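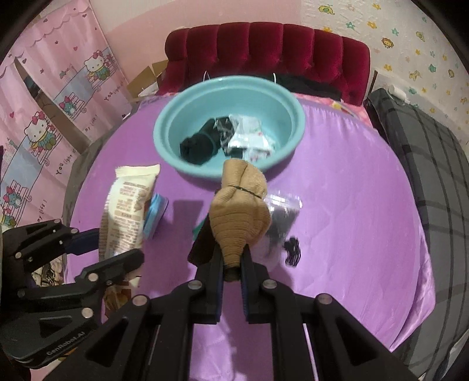

Chapitre 16
Comptabilité carbone des territoires : périmètres, inventaires et incertitudes

16.1 Objet du chapitre

Un inventaire territorial d'émissions attribue à une collectivité une quantité de gaz à effet de serre, exprimée en tonnes d'équivalent CO2, pour une période de référence. La valeur obtenue dépend du périmètre retenu autant que des données d'activité. Deux inventaires portant sur la même commune et la même année peuvent donc différer fortement sans qu'aucun des deux ne comporte d'erreur de calcul.

Le chapitre précédent traitait des facteurs d'émission. Ils sont ici supposés connus. On étudie leur application à une zone géographique délimitée, puis la propagation des incertitudes vers le total.

16.2 Approche cadastrale et approche par consommation

L'approche cadastrale comptabilise les émissions produites à l'intérieur des limites administratives : chauffage des bâtiments, circulation routière, procédés industriels, agriculture, traitement des déchets. Les émissions liées aux biens importés en sont exclues.

L'approche par consommation affecte aux habitants les émissions de l'ensemble des biens et services qu'ils utilisent, quel que soit le lieu de production. Elle retranche celles des biens exportés. Une commune dotée d'une cimenterie présente ainsi un bilan cadastral élevé et, le plus souvent, un bilan par consommation proche de la moyenne régionale.

La somme des deux résultats n'a pas de signification physique - les émissions des biens produits et consommés sur place y figureraient deux fois.

16.3 Cas d'étude : la vallée de la Suda

Les exercices s'appuient sur trois communes riveraines de la Suda. Dredstead, en aval, accueille un port fluvial et une usine d'engrais. Vörös est un bourg agricole où domine l'élevage bovin. Brutby, en amont, est résidentielle ; ses actifs travaillent pour la plupart à Dredstead.

L'inventaire cadastral de Dredstead s'établit à 1 426 kilotonnes, dont environ 98 % proviennent de l'usine et du port. Le trafic domicile-travail en provenance de Brutby est imputé à chaque commune au prorata des distances parcourues sur son territoire. Cette convention sera discutée en 16.5.

16.4 Notations

On note A la donnée d'activité d'un secteur, F le facteur d'émission correspondant et E = A × F l'émission. Les incertitudes relatives u(A) et u(F) sont supposées indépendantes et faibles. Au premier ordre, u(E) est alors la racine carrée de la somme de leurs carrés.

L'hypothèse d'indépendance est acceptable pour les combustibles, dont les quantités sont facturées. Elle l'est moins pour l'épandage d'engrais azotés à Vörös, où l'activité et le facteur sont estimés à partir de la même enquête - le terme de covariance doit alors être conservé. Son calcul est détaillé dans l'annexe 2.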